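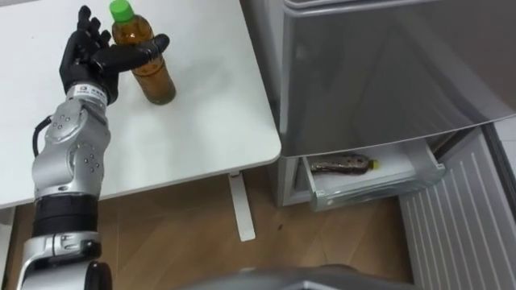
THE TRANSFER OF THE LIGHT AT COLAVPORT

I. Notice

By order of the Harbor Office at Colavport, the lamp on the north breakwater was to be put out at the end of November and not lit again. The notice was posted on the office door, at the fish hall and in the ferry waiting room. It stated that the lamp had served the port well, that ships no longer required it, and that persons with an interest in the matter could submit a statement in writing.

One statement was received. It was submitted by Kári Bech, keeper of the light, and ran to 8 pages. The Office acknowledged receipt and placed it on file.

The clerk assigned to the matter had come to Colavport from Koltia in the spring. She had processed the closing of two ferry stops and a customs shed, and she knew the form such statements took. They began with the weather and ended with the dead. She expected to read this one in the time it took to drink a cup of tea.

The statement did not mention the weather. It began: "I wish to report an error in the register, for which I am responsible."

II. The Statement of the Keeper

The keeper wrote that the register of the light was required to show each ship passing the breakwater after dark, with the hour and the direction of travel. He had kept it in his own hand for most of his working life. In all that time he had made one false entry.

On the night in question, the register showed that the coaster Narkar had passed outward at 7 in the evening, bound for Koltia with roughly 800 sacks of barley. The Narkar did pass at that hour. She was also seen to pass inward again, without lights, shortly before dawn, and this the keeper did not write down.

He had known the ship by her engine, which missed a beat when it ran slow. He had stood on the gallery and listened to her go by beneath him, close enough to the stones that a man on deck could have spoken to him in an ordinary voice. A man on deck did so. He said, "Good morning, Kári," and the keeper answered him.

The Narkar was never recorded at Colavport again. The owners were paid for her loss. Her crew were listed as drowned, and a service was held, which the keeper attended in his uniform coat. He sat behind the families. It was his observation that some of them wept and that some of them did not, and he drew his own conclusions from this and kept them to himself.

"I make no claim as to where the ship went," the statement continued. "There is an inlet past the point called Thái, deep enough for her at high water. I have not visited it. I was asked at the inquiry whether the register was complete, and I said that it was."

The remaining pages dealt with the condition of the lamp, the supply of wicks, and a leak over the stairs that had been reported three times.
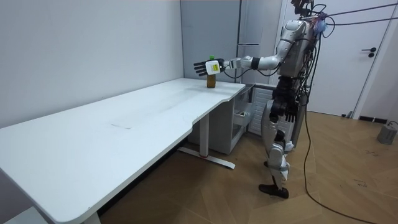 III. Action Taken

The clerk read the statement twice and then asked for the register. It was brought up from the cellar in a crate, smelling of damp. She found the page. The evening entry was there, in a small upright hand. Beneath it was a single blank line, and beneath that the next night began as usual. No other page in the volume had a blank line.

Under the rules of the Office, a correction to a register could be made only by the person who had made the entry, in the presence of an officer, and only while the station remained in service. The light had four days left.

She considered referring the matter to the director. The director would refer it to the insurers, and the insurers would send a man with a case. There were names in the crew list that she recognized from the signs over shops. The baker's was one of them — or the baker's father's, as it must have been.

On the last afternoon she signed out the volume and carried it along the breakwater under her coat. The walk was 600 paces on wet stone, with a chain on the seaward side. The keeper was waiting at the door. He was older than his handwriting. He had put on the uniform coat and had cleared a place at the table.

"You have brought a pen," he said.

"The rules require ink supplied by the Office."

He sat down and opened the book without needing to look for the page. He held the pen over the blank line for some time. Outside, the ferry sounded its horn for the turn, and he raised his head until it had gone by.

"Will it be read?" he asked.

"It will be returned to the cellar," the clerk said. "There is no provision for anyone to read it."

He wrote the entry in full, with the hour and the direction. Under the heading for remarks, which he had left empty on every other page, he wrote: "Spoke with the keeper. All well on board."

The clerk signed as witness. She blotted the line and closed the volume, and together they went up to light the lamp.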